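Gripper Comparison for Bin-to-Bin Transfer
Progress report, second period
Prepared by Urszula Krawczyk for the Lalton program office

1. Status

Work package 2 (simulated trials) is complete apart from one rerun noted in section 4. Work package 3 (bench trials at Dulton) has started. Spending is within the approved budget and no change to scope is requested.

2. Work done this period

The simulated cell was rebuilt at the end of February after the first version gave contact forces that did not settle. The new model uses a shorter time step and simplified collision shapes for the bins. Waldemar Żak rewrote the trial runner so that every gripper sees the same starting layouts in the same order. Earlier results were discarded and are not included in the figures below.

Two grippers were compared: the Ekström parallel unit and the Limus adaptive unit. Arm, controller gains and approach speed were held constant. Each gripper was given 3000 pick attempts from a bin with sloping sides. Objects varied in size and shape, and their positions were reset between attempts. 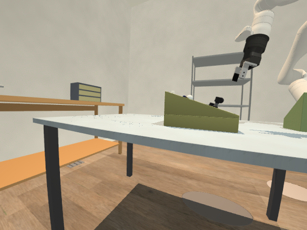
Figure 1. Simulated transfer cell, with the gripper open to view above the table and the two green bins.

3. Results

The Ekström unit failed on 594 attempts and the Limus unit on 176. A failure is any attempt in which the object was not held at the end of the lift. Objects dropped later, during transfer, are logged separately and will be reported with the bench data.

Most of the Ekström failures occurred close to the tall side of the bin, where the planner had to tilt the wrist to keep clear of the wall. The Limus unit tolerated the tilt better but was slower to close – roughly 14 per cent was added to the mean cycle time. Neither unit showed a clear advantage on small objects lying in the open part of the bin.

We would caution against reading these figures as expected field performance. Friction values came from supplier data and have not been checked against the pads we hold. The depth camera was modelled without noise.

4. Open items

The Ekström runs with the revised wrist limits need to be repeated. The planner was rejecting some grasps that the arm can reach, and this may account for part of the gap between the two units. The rerun is queued on the shared server for Sunday.

Pad friction will be measured on the bench before any further simulated work. If the measured values differ from the supplier data, both sets of trials will be run again.

The second controller licence has not arrived. Bench trials will go ahead on one arm until it does, with the grippers swapped between sessions.

5. Next period

Complete the Ekström rerun, measure pad friction, and begin bench trials with the same object set. The trial logs and the cell model are in the project archive, and Waldemar Żak can arrange access for the program office.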